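Skolbridge Library Reopens Children's Activity Room

2024-12-17

The Skolbridge Public Library has reopened its children's activity room following a refurbishment that began in September. The room, on the lower level of the Munstead Street building, is again available to families during regular library hours and to school groups by appointment.

The library building dates from 1908, and the lower level had served for many years as storage for bound newspapers. Those volumes have been moved to the Grelten branch, where they may be consulted on request. The space they occupied has been joined to the former story corner, giving the activity room a second entrance and a separate area for coats and strollers.

"Families told us they wanted a place where young children could handle things as well as read about them," said Ketsara Rattanakul, head of children's services. "The books remain at the center of the room. The play collection now sits beside them, and children move between the two."

The play collection consists of items that may be used in the room or borrowed for a period of 2 weeks. It covers pretend food, building shapes, simple puzzles and household objects of the kind children see at home. Preference was given to pieces with plain forms and clear colors, and to natural materials where these could be found at a reasonable price. Soft toys are cleaned on a regular schedule and are withdrawn when seams begin to open.

Pretend food has been the most requested part of the collection since borrowing began. Staff have grouped these pieces with bowls and blocks so that a child can sort, serve and put away in one sitting.
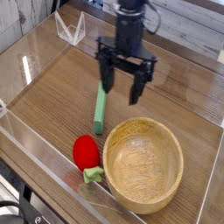
A plush strawberry and a wide wooden bowl make a good first pairing for the youngest visitors, according to Ho-yin Tai, who prepares the weekly sessions. Older children are usually given more pieces and asked to set a table for a story they have just heard – a picnic, a birthday or a market day.

Borrowing requires a valid library card in the name of a parent or guardian. Items should be returned to the lower-level desk and should not be placed in the outdoor book drop. Missing pieces may be reported at the desk or by telephone at extension 3364.

Group visits are limited to 10 children for each session. Teachers who wish to reserve a time are asked to complete the request form available at either branch. The Fang Reading Room, on the same level, remains closed while shelving is installed.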